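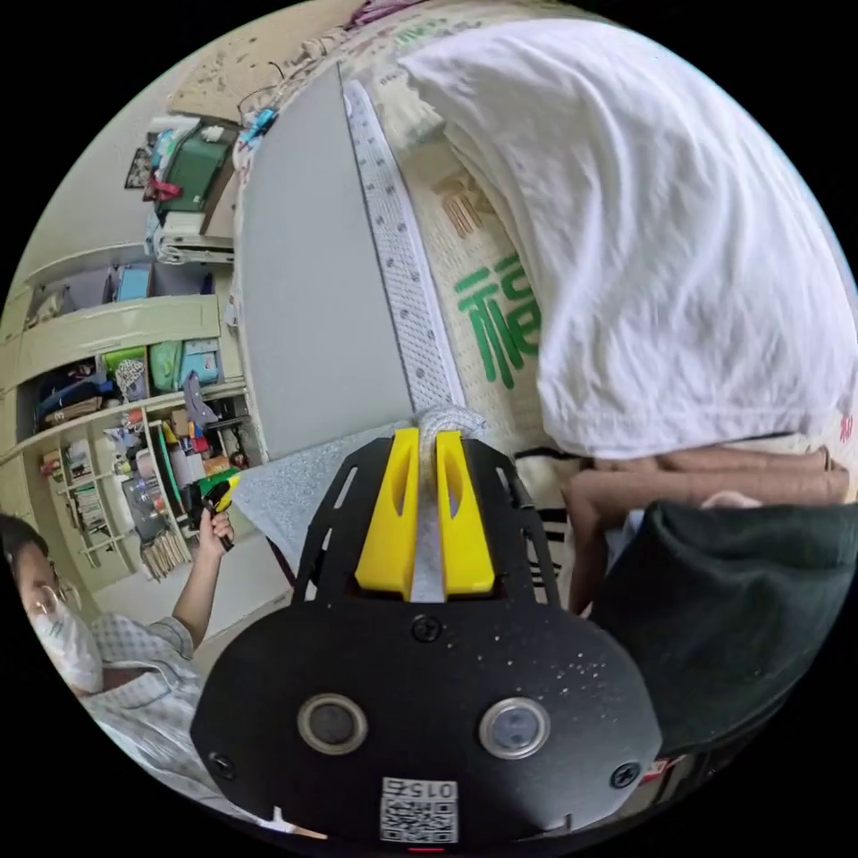 A tábua de passar Flornness nasceu de uma queixa muito antiga: a de quem passa a roupa da semana inteira de uma vez e chega ao fim com as costas moídas. Foi o Liam Kinsella, que desenha connosco há anos, quem insistiu em começar pela altura e só depois pensar no resto, e ainda bem que o ouvimos! Gostamos também dos pormenores pequenos, aqueles em que só se repara com o uso, e uma fita branca com pintinhas, com um cordão branco atado à volta, parece-nos sempre mais simpática do que uma mola de metal. O cordão aperta-se à mão, sem ferramentas, e quando a capa for para lavar desfaz-se o nó com calma – de preferência antes de a molhar.

A estrutura é da Viltent, a mesma casa que nos faz os estendais, e fecha com um só gesto. Há 7 posições de altura, de modo que tanto serve a quem passa sentado como a quem é bastante alto (temos dos dois cá em casa e ninguém se zanga). O enchimento deixa circular o vapor e a capa lava-se na máquina a 30 graus, do avesso, sem amaciador.

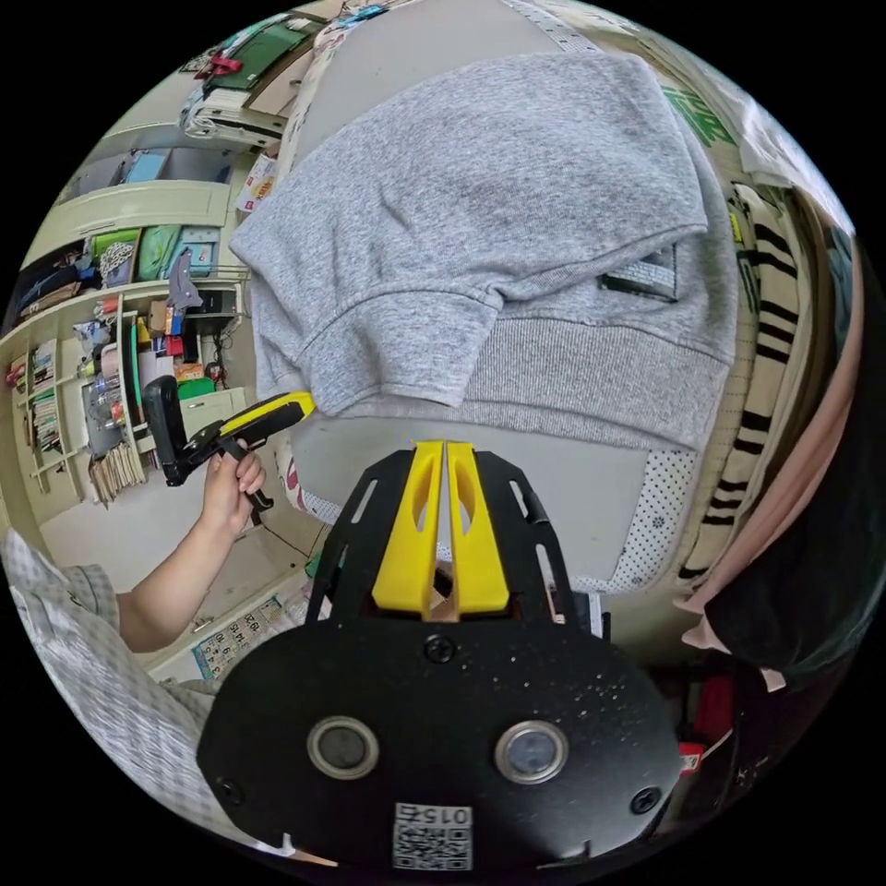

Sweatshirt cinzenta mesclada, dobrada sobre a superfície acolchoada.

Para malhas e sweatshirts, o nosso conselho é pouco calor e alguma paciência. Passe do avesso, contorne os estampados e não estique os punhos nem a cós, que depois custam a voltar ao sítio. As camisas pedem outra coisa: comece pelo colarinho, siga para os punhos e deixe as costas para o fim.

Características
Modelo: Flornness Dolan
Posições de altura: 7
Temperatura de lavagem da capa: 30 °C
Comprimento do cabo do ferro recomendado: até 2 m
Referência: 2,965

As capas de substituição Zonance vendem-se à parte e servem em todos os modelos Dolan. Os portes são gratuitos em encomendas acima de 50 €. Nova remessa disponível a partir de 7/10/26.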